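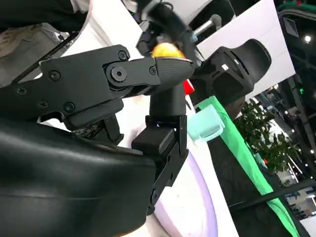 How to Re-String a Bead Necklace Without Losing Your Temper

Every bead necklace breaks eventually, and it will choose a tiled floor. Mine went in the queue at the post office, all 91 beads of it, and a kind man handed me back two mints along with the last of them.

What you need

Beading thread, a fine needle, a clasp, a tube of jewellery glue, small scissors and an old towel. I use Nalberg thread in medium. The Bitach sort is cheaper and frays if you look at it sternly.

Step 1. Lay out the beads

Spread the towel on a table and put the beads on it in order. If they are graduated, start with the biggest in the middle and work outwards. Take a photo once you are happy, preferably before the cat has opinions.

Step 2. Cut the thread

Measure the length you want, double it, and add a hand's width at each end. You will think this is wasteful. You will think otherwise when you are trying to tie a knot in a stub the length of an eyelash.

Step 3. Fix the first half of the clasp

Pass the thread through the loop of the clasp and tie two firm knots. Add a dot of glue and leave it for 5 minutes. Make tea. Don't test it with your finger.

Step 4. String and knot

Thread a bead, push it up tight, then make a loose knot after it. Put the needle through the loop of the knot and use the needle to walk the knot down until it sits against the bead. Pull. Repeat until your eyes cross. Delia Pascu, who taught me this, could do a whole necklace during the evening news. I need a box set.

Step 5. Finish

Tie on the other half of the clasp, glue the knot, and run the loose end back through the last few beads before you trim it. Leave it overnight.

If a bead won't go on

The hole is probably full of old thread. Clear it with a pin, gently. Forcing it will split the bead, and then you have earrings to think about.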